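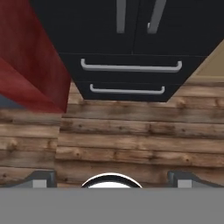 Neighbors Get a Look at Robot Practice During Drilo Open Day

The doors at Drilo opened at 11 on Thu 15 January, and by then there was already a friendly line of people stamping their feet on the mat and asking whether they were in the right place for the robots. They were, and they stayed a good deal longer than most of them had planned.

The open day was the first the workshop has held since it moved into the old Bradix building in November, and it was put together by Naheed Usmani, who runs the practice program there and who seemed to know half the visitors by name before they had their coats off. She had set up one big screen at the front of the room and a row of folding chairs that filled up fast, so a good many of us stood along the back wall with our coffee and were perfectly happy there.

The subject of the day was cabinets. Drilo is teaching a robot arm to open doors and pull out drawers, and nearly all of the early practice happens inside a computer, in a make-believe room that can be changed as often as anybody likes. On the screen was the view from just behind the gripper, with its two dark fingers spread wide at the bottom and a black cabinet up ahead, two doors over two drawers, all of them with long bar handles. There was brown planking past it and something big and red off to the left, which one little boy in the front row was quite sure was a couch.

Usmani explained that the cabinet is the part that matters, and that the colors and surfaces are shuffled between rounds so the robot doesn't get too attached to any one room. "If it only ever sees one kind of floor, it starts to think the floor is part of the job," she told us, and that got a laugh from the people who have raised teenagers. The handles are the hard part, she said. A person closes a hand around a drawer pull without giving it a thought, but the arm has to work out where the bar is, which way it runs and how far to open its fingers, and then it has to pull straight back without twisting.

The program, which the staff call Prondness (there is a story behind the name, and it was told twice, and I still couldn't repeat it for you), ran through 600 practice tries the week before the open day. Visitors were shown a handful of those, good and bad. The bad ones were the favorites, I have to say. In one the arm went for the upper drawer, missed the handle by the width of a pencil, and closed its fingers on nothing at all with tremendous confidence, and the whole room groaned as if it were a missed free throw.

After that came the part the children had been waiting for, when people were allowed to take the controls themselves. Each turn lasted 3 minutes, and the job was simple enough to say out loud — get hold of the handle on the lower drawer and pull. It was a good deal harder to do. The best run of the morning belonged to a retired school bus driver who said she was used to judging distances in a mirror, and she was given a round of applause and the last of the lemon cookies.

There were plenty of sensible questions as well. One gentleman wanted to know when a robot would be able to put away his dishes, and Usmani told him kindly that she wouldn't hold her breath if she were him, but that a drawer is a fair place to start. A mother of twins asked about safety, and was told that the real arm, kept in the next room, moves slowly on purpose and has a stop button on either side of the bench. Several people asked about jobs and training, and Drilo will be taking on 7 trainees for its spring session. No experience with robots is needed, though patience would help.

Lunch was sent over by Janjua, the bakery on the corner, and the spinach pastries were gone before the second group had found their seats. The staff kept the demonstration going well past the advertised closing time for the sake of a few latecomers from the high school, who had walked over after their last class and had a great many opinions about the controls.

Anyone who would like to hear about the spring session can leave a name and phone number at the Drilo front desk, weekdays until 3. A second open day is being talked about, and Usmani says there will be more chairs.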